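The Long Way to a Set Table

My grandmother ironed her tablecloths on the table itself, with a bath towel underneath, and for years I assumed everyone did. Then I married into a family that owned a proper linen press and learned otherwise. I've been thinking about her since January, when I spent an afternoon with Madhu Upadhyay, who runs a small linen shop called Flirico and who can talk about hems until the tea goes cold (it did, and she made another pot).

Madhu has 483 cloths in her back room, most of them from house sales, and she remembers where she found nearly every one. Her favorites are the everyday ones - the checks, the faded pinks, the cloths with a darn in one corner where somebody's candle tipped over. Fancy damask sells faster, she told me, but people bring it back because they're scared to eat on it.

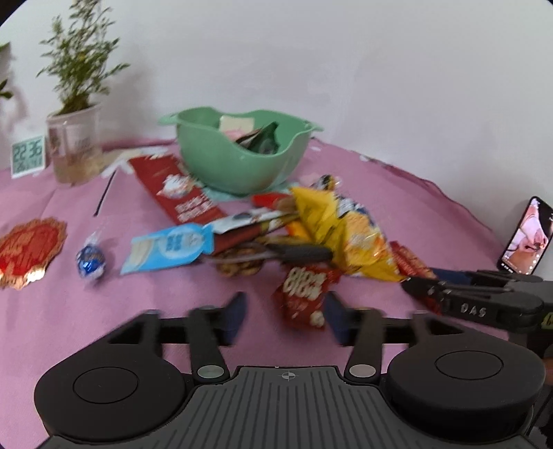
How far should a tablecloth hang over the edge? Eight to ten inches suits an ordinary family supper, and you can go longer for a holiday if there are no toddlers about to pull on it.

Madhu measures her own table with a piece of kitchen string, knotted at both ends, that lives in the spoon drawer. She washes new finds in cool water, twice if they smell of attic, and hangs them over the shower rail overnight. I bought a yellow one from her with a scalloped edge, and it's on my table as I write, already wearing a little gravy near the bread plate.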